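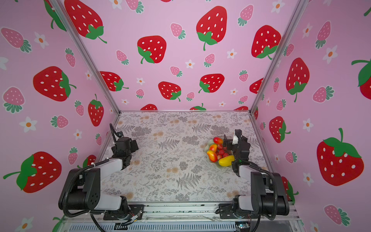
2019-10-09, table notes, second page

Paper is up on all three walls now. Anil Rajan wanted the plain one again, but I am glad we took the strawberries. It is roll 203 from the Kuvmont box, the last one of this pattern, so please do not cut pieces from the rest. I keep it on top of the gray cabinet.

Joining at the corners took me 39 minutes, longer than in August. The pattern does not meet exactly and I stopped trying. If you want it to meet, you must begin from the back wall and go outward, and you will lose a lot of paper.

The tablecloth is the botanical one, pale with gray drawing. I ironed it on the wrong side at low heat. There was still one fold in the middle, and I pulled it flat by hand before I put down the fruit. Tape goes under the edge, never on top, as it takes the print away. We learned this with the Zutberg cloth.

Fruit: the green dish stays toward the right of center. Narayanan Bhat asked if the mango can be put directly on the cloth, and I said yes. 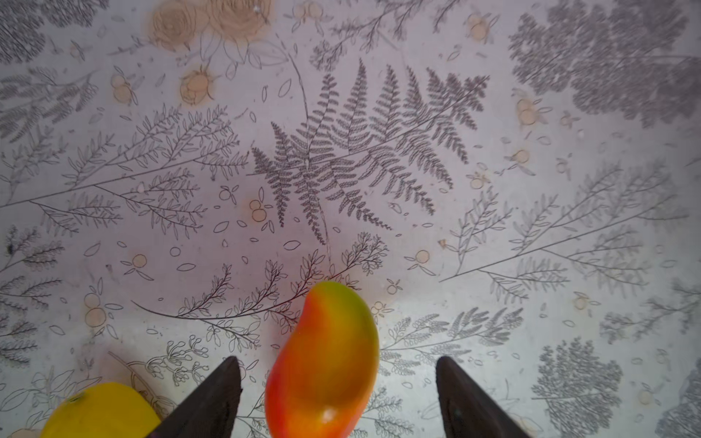

The mango has red on the left side and more orange on the body, with a little yellow-green near the top. The yellow one next to it shines more than I like. I would try it with the lamp lower. Also the fern is very dark compared with the roses, so a dark fruit would be lost on it. For mango and yellow fruit it is fine.

To do:
Ask Zinchenko for 2 more rolls, any fruit pattern, same width.
Write 1012 on the label of this cloth, the old label is washed out.
Return the iron to the upstairs room.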